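Doughnut table raises money for Gollcombe hall kitchen

The doughnut table came back to Gollcombe hall in April, and what a cheerful, sticky afternoon it made of it. The doors opened at 2 and there was already a queue along the wall by the coat pegs, with plenty of people who had plainly gone without pudding at lunch so as to have room.

Regulars will remember that last year everything was laid out on one big board and we all got rather muddled about which was which. This time the doughnuts went out on dark trays with little printed cards behind them, over at the end of the table where the white paper had been spread, and it all felt a good deal smarter. There was a plain sort with a thin dark glaze, a red one, a chocolate one and a purple one with sprinkles, which the younger visitors headed for before their coats were off. Serving was done with tongs, as is only right, and there was Pepsi for anyone who didn't fancy tea.

Lindeck Bakery had made us 100 doughnuts and brought them over from Drostow that morning, still in their boxes, and the trays were filled up again a few at a time as the afternoon went on. By four o'clock the last of them had gone - a chocolate one, sold to a gentleman who had come in only to ask about the badminton. Each doughnut cost £2, and quite a few people told us to keep the change, so a further £80 found its way into the jar by the door.

All of it goes towards the new worktop and sink in the hall kitchen. The old sink has dripped for as long as most of us have been coming, and Oberholzer Joinery will be in to measure up once the playgroup breaks for the holidays.

A warm thank you to everyone who came, ate, wiped tables and carried chairs. If you went home with somebody else's cake tin (a blue one, round, with a dented lid), please leave it in the hall porch and no more will be said.
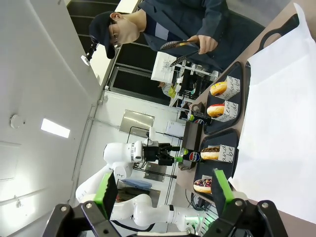

Page last changed: April, 4.15 pm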